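Accueil > Manuels > Sociologie des religions

Chapitre 4
Que compte-t-on quand on compte les baptêmes ?

Les chiffres de baptêmes ont bonne réputation. Ils reposent sur un registre, tenu par une paroisse, signé par un ministre du culte, et l'on suppose volontiers qu'un acte signé ne ment pas. Le présent chapitre invite à plus de prudence. Un registre dit qu'une cérémonie a été inscrite. Il se tait sur les convictions des parents, sur la place de la religion dans le foyer, sur ce que l'enfant en fera à vingt ans. Or c'est presque toujours à ces questions-là que l'on prétend répondre en le citant.

Prenons le cas du diocèse de Lumard, qui nous servira de fil conducteur. Le rapport annuel y annonce 3 573 baptêmes. Le dépouillement des registres paroissiaux en donne 3 231 pour la même période. L'écart n'a rien de scandaleux, et il ne faut pas y chercher une fraude. Il vient en partie des baptêmes célébrés hors de la paroisse de résidence, que certains secrétariats notent deux fois, et en partie de feuilles récapitulatives remplies de mémoire en fin d'année. Mais le premier chiffre a été repris dans la presse locale, puis dans deux mémoires universitaires, sans que personne juge utile d'ouvrir un registre.

Nous reviendrons à la section 4.3 sur les techniques de rapprochement des sources. Retenons pour l'instant qu'un total diocésain est déjà une interprétation, avec ses conventions et ses oublis.
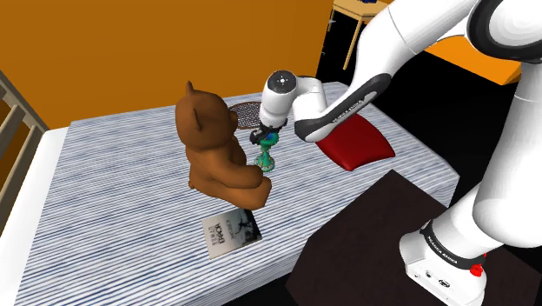 4.1 L'âge au baptême, un indicateur fragile

On lit souvent que le recul du baptême des nourrissons traduit un détachement des familles. L'argument est séduisant et il est parfois juste. Il suppose toutefois que l'âge au baptême dépende surtout de la ferveur des parents, ce que l'enquête menée à Ornberg permet au moins de mettre en doute. Les 598 familles interrogées expliquent le report de la cérémonie par des motifs très ordinaires : un parrain qui vit à l'étranger, une salle à louer, un deuxième enfant que l'on préfère baptiser avec l'aîné, un calendrier paroissial qui n'ouvre plus que quelques dates entre mai et septembre.

Faut-il croire ces réponses sur parole ? Sans doute pas entièrement. Un parent indifférent a peu de raisons de se déclarer tel devant un enquêteur recruté par la paroisse. Et l'enquête ne touche, par construction, que des familles qui ont fini par demander le baptême - les autres manquent à l'appel. Le lecteur pressé qui voudrait en tirer une mesure de la croyance devra s'en passer.

Un mot sur le vocabulaire. « Petit enfant » désigne, selon les diocèses, tout enfant de moins d'un an, de moins de trois ans ou n'ayant pas atteint l'âge de raison, que l'usage fixe à sept ans. Quand deux tableaux emploient la même étiquette, il convient de vérifier qu'ils parlent des mêmes enfants. Les séries publiées à Agbayani changent ainsi de définition en cours de route, sans note de bas de page, et la courbe présente à cet endroit une marche que plusieurs commentateurs ont attribuée à une crise spirituelle.

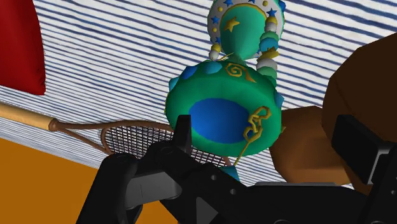 4.2 Parrains et marraines : la règle et l'usage

Le droit canonique catholique exige en principe du parrain qu'il soit lui-même baptisé et confirmé, et qu'il mène une vie cohérente avec sa charge. La pratique est plus souple. À Zevside, les actes dépouillés mentionnent bien un parrain ou une marraine, mais la case relative à la confirmation reste le plus souvent vide. On peut y voir de la tolérance pastorale, ou une simple négligence d'écriture. Les sources ne tranchent pas, et nous nous méfierons des auteurs qui tranchent à leur place.

La figure du parrain a par ailleurs une histoire sociale qui déborde largement l'Église. Choisir un oncle, un employeur ou une voisine engage des solidarités que le rite officialise sans toujours les créer. Le chapitre 5 examinera ce point à partir de correspondances familiales - source bavarde, et partiale elle aussi.

Avant de poursuivre, on relira la distinction entre appartenance, pratique et croyance posée au chapitre 2. Elle sera supposée acquise dans les exercices.

À lire aussi
- Chapitre 3 : Les registres paroissiaux, mode d'emploi
- Chapitre 5 : Parrainage et parenté
- Fiche méthode : comparer deux séries annuelles
- Glossaire des sacrements

18 partages | 0 commentaire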